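Building a Home Arm: Notes for Session 4
Grippers, drawers, and other disappointments

Read these before you come in. If you read them afterward, they will make more sense but do you less good.

Recap

Last session we got everyone's shoulder and elbow joints moving under power without anyone's workbench catching fire. Oksana Semeniuk's build still hums at rest. A hum means the holding current is set too high or the gearbox is binding, and the way to find out which is to turn the current down one notch and see if the arm sags. If it sags and still hums, it's the gearbox, and you have my sympathy and the loan of my hex keys.

Those of you using the Stamance driver board: set the address switches before you mount it. The switches face the baseplate once it is screwed down. I have written to them about this.

1. What a gripper has to do

Beginners design a gripper by picturing a block. Blocks are rigid, they are the same width all the way down, and they stay where they were put. Very few things in a house are like that. For this course your gripper needs to cope with three kinds of object:

Rigid round things (cans, bottles on their side). These roll. Approach from above with the fingers across the long axis, and close slowly. A fast close with one finger arriving early is how you play billiards.

Open things (bowls, cups). Pinch the rim. The wall is thin and curved, so a wide flat finger touches it at one point and the bowl swings. Narrow the fingertip or pad it.

Bags. See below.

2. Bags

A bag of chips is the most honest test object I know of and costs less than a calibration block. It has no fixed shape. Its width depends on how hard you are squeezing it, so the number your finger encoder gives you is partly a report on yourself. Close on the crimped seam and you get a thin, dependable hold with all the weight swinging underneath. Close on the middle and you get a fat hold which feels very secure until the air moves to the other end. 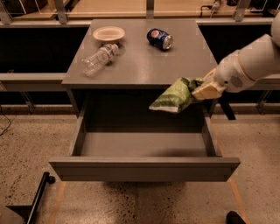 The other trouble is that a bag hangs lower than your fingers do. If your path planner believes the tool ends at the fingertip, it will cheerfully drag the rest of the bag across whatever edge is in the way. Add the hanging length to the tool when you are carrying something limp. Measure it with the bag held the way the arm holds it, which will be at some awkward diagonal. Pao-chu Kan asked whether you could estimate the length from the camera. You could. A ruler is in the top tray.

3. Drawers

Placing into a drawer looks easier than placing on a table, as gravity is on your side. Then you remember that the drawer has walls, a tabletop hanging over the back of it, and a front panel at the exact height of your wrist cable.

Some rules, all of them learned by me personally:

Pull the drawer all the way out before you start. A half-open drawer leaves you a slot, and you will miss the slot.

Come in from above and toward the front. The rear of the drawer is for later courses.

Teach two points: one clear of the tabletop edge, one just above the opening. Move between them in a straight line, at 20 percent speed, until you have stopped flinching.

Release, wait, then go up. Chip bags cling to rubber pads. If you leave right away the bag comes with you and you get to do the whole thing again in reverse.

If your drawer has the cheap Drorlow slides, it will creep shut when the arm brushes the side wall. Yanti Govindasamy wedged hers with a folded business card. This has been adopted as the house standard.

4. Closing force

Nearly everyone starts too high. My own first gripper, built on a Drivow servo and a great deal of optimism, was set to 587 on the torque register because that was the number in the sample code. It could hold a can. It could also make the can into a different can. Start at the lowest setting that moves the fingers and creep upward until the object stays put through a slow lift and one sharp stop. Write that number down, per object, on paper.

For next time

Bring your arm with fingers fitted, one bag of chips (unopened, and please leave it that way), one empty bottle, and a bowl you don't love. We'll do 6 placements each into the big drawer by the parts shelf. Shu-fen Wu has the key to the tool room until 4 in the afternoon, after which you will need to find Tin-yau Fu, who is usually under something.

The pad material is the Gachanja sheet, gray side out. The shiny side is the backing. Peel it.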